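Ticket: Intermittent loss of building controller trend data, Hinrichs site
Queue: Facilities Systems / Metering and Controls
Opened by: Diễm Huỳnh
Assigned to: Adi Nair
Priority: Medium
Status: Closed, fixed

Initial report (Diễm Huỳnh)

The trend logs for the heating loop at Hinrichs have gaps. The logger is set to store supply temperature, return temperature, valve position and pump status every 10 seconds. On most nights it stores all of them without trouble. On some nights the file stops, then picks up again with a later timestamp. The longest gap I have found so far is 294 seconds. Shorter ones are common.

The Farnari dashboard does not show the gaps. It draws a straight line from the last good sample to the next one, so the chart looks fine unless you export the raw data. I found the problem while checking the September gas bill against runtime.

No alarms were raised. The boiler and pumps ran normally according to the local panel. I have attached exports from three nights, two with gaps and one without.

Reply (Adi Nair)

Thanks for the raw exports. Three questions before I touch anything.

Is the gap present in all four points or only some of them? Does the logger's own system log show a restart at the same time? Has anyone changed the polling list since the valve actuators were replaced?

Reply (Diễm Huỳnh)

All four points drop together and come back together. No restart in the system log. Uptime counter is continuous through both gaps. The polling list was changed when the actuators went in. The contractor added the new Skevlow actuators on the same trunk as the loop sensors. I do not have a record of what was there before.

Work log (Adi Nair)

Step 1. Pulled the logger configuration remotely. Firmware is current. Storage is healthy, with plenty of free space. Time sync is on and the offset is negligible, so the gaps are not clock jumps.

Step 2. Turned on communication counters for the trunk. Default is off. The counters reset at midnight, so I set an export at 23:55 to keep each day's values.

Step 3. Left it overnight. One gap, starting at 02:10. Timeout counter for the trunk went up by 22 in the same period. Checksum error counter did not move.

The last part matters. If this were electrical noise or a bad splice, I would expect damaged frames and therefore checksum errors. Timeouts with clean checksums mean the logger is asking and no reply is arriving in time. Either the devices are not hearing the request, or something else is holding the trunk while they should be answering.

Step 4. Checked the response timeout. It was set to 1000 ms, with three retries. With one device missing, the logger waits out the full timeout on every attempt before moving to the next point. A few missing devices in a row would stretch the cycle well past the 10 second interval, but would not by itself produce a gap of several minutes.

Step 5. Compared the polling list with the device list on the trunk. The polling list has two addresses that do not respond to a manual read at any time of day. Both fall in the range used by the old actuators. They were never removed. I have disabled them in the list but not deleted them, in case the contractor wants to look.

Result after step 5: cycle time dropped noticeably. Gaps still present the next night, but shorter. So the dead addresses made it worse and are not the cause.

Comment (Diễm Huỳnh)

For what it is worth, the gaps I can find all fall between 02:00 and 04:00. I went back through the older exports and could not find one outside that window. Nothing is scheduled on our side at that hour. The night setback starts much earlier.

Work log (Adi Nair)

Step 6. The time window is useful. Asked the contractor whether the new actuators have any scheduled function of their own. Answer was no. Checked the Skevlow manual anyway. There is a self-calibration routine, on by default, which drives the valve to both end stops and back. The manual gives no fixed hour for it. It runs after a set number of operating hours with no movement, and in practice that means the middle of the night, when the loop is steady.

The manual does not say what the actuator does on the bus during calibration. Will need to measure it.

Step 7. Site visit. Parked across from the main building and went in through plant access.

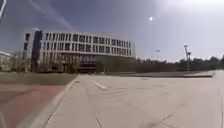 Connected a bus analyzer at the panel end of the trunk and triggered calibration by hand on one actuator. During the run, the actuator sends unsolicited status messages without waiting to be polled. On a trunk with one master this is not allowed. The messages themselves are well formed, which explains the clean checksum counter. The logger sees traffic it did not ask for, discards it, and backs off before trying again. The back-off doubles each time, up to a limit.

That accounts for the shape of the gaps. A short calibration gives a short gap. Several actuators calibrating one after another keep the back-off at its limit, and the logger stays quiet until the line has been clear for a full period.

Step 8. Checked termination while on site. One resistor at the panel end, one at the far end, both correct. Shield grounded at one point only. No work needed on the cable. Photos of the terminal block are in the site folder.

Step 9. Looked for a setting to stop the status messages. Parameter is called "report on move" and is listed under commissioning options. It was enabled on every actuator. My guess is that the contractor used it to watch travel during setup and did not turn it off — the commissioning sheet has no line for it either way.

Disabled it on all units. Left self-calibration on, as the valves need it.

Step 10. Triggered calibration by hand again, first on one unit, then on all of them in sequence. No unsolicited traffic on the analyzer. Logger kept its 10 second interval throughout. Timeout counter did not move.

Comment (Diễm Huỳnh)

Exports since the visit are complete. Calibration ran overnight on at least one valve, as the position trend goes to both end stops and returns, and every sample is there.

Can the Farnari chart be made to show a break where data is missing? I would like to have seen this sooner.

Reply (Adi Nair)

Yes. Chart options, "connect across missing values", clear the box. It is per chart and not global, so each one has to be changed. I have done the heating loop charts. Domestic hot water and ventilation are still on the old setting.

Follow-up items

Delete the two disabled addresses once the contractor confirms in writing.
Add "report on move" to the commissioning sheet, default off.
Check the Fatedura site for the same actuators. Same contractor, same period.
Leave communication counters on, daily export at 23:55.

Closed by Adi Nair. Fatedura check moved to its own ticket.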